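Teaching a two-handed robot to check out parcels by remote control
By Simin Sharifi
February 29, 2020
Last updated: November

If you have already been through our Radbridge setup notes, your gloves are calibrated and both arms follow you without too much lag. Now comes the part I enjoy most, which is sitting down and showing the robot what you want it to do, one parcel after another, until your shoulders complain.

The job is simple for us and surprisingly fussy for a robot. It picks a parcel up from the belt, brings it over to the scanner with the waybill barcode facing up, and lays it on the platform. I like to start with soft plastic bags, and I know some people prefer boxes (Saeed Bagheri and I have argued over this more than once), but bags teach you good habits early.

Step 1. Park the hand you aren't using

Choose which arm will do the picking and bring the other one to a relaxed, open pose near the scanner. Keep it as still as you can while the first hand works. Small wobbles get recorded along with everything else, and the robot will learn them faithfully - I have a whole afternoon of twitchy left thumbs to prove it.

Step 2. Grip the bag near one end

Lower the picking hand slowly over the belt and close your fingers all the way around the plastic. Don't pinch with two fingertips, even if it feels more elegant. Once you have a good handful, wait for a slow breath before you lift.
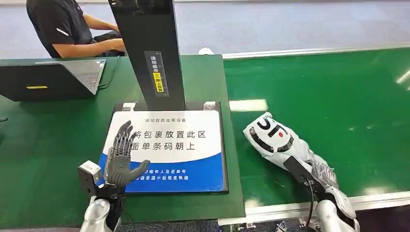
Step 3. Carry it across and set it down

Lift just high enough to clear the rail, then move toward the platform at a pace you could keep up all day. If the barcode is underneath, turn your wrist on the way over and let the bag settle flat before you open your fingers.

Step 4. Save, reset and go again

Save the run, put the parcel back at a slightly different angle, and start over. We aim for 100 good runs in a session, with a break after every 17. If you fumble, throw that run out and don't feel bad about it. Elaheh Hashemi still discards four or five in a morning, and she taught me!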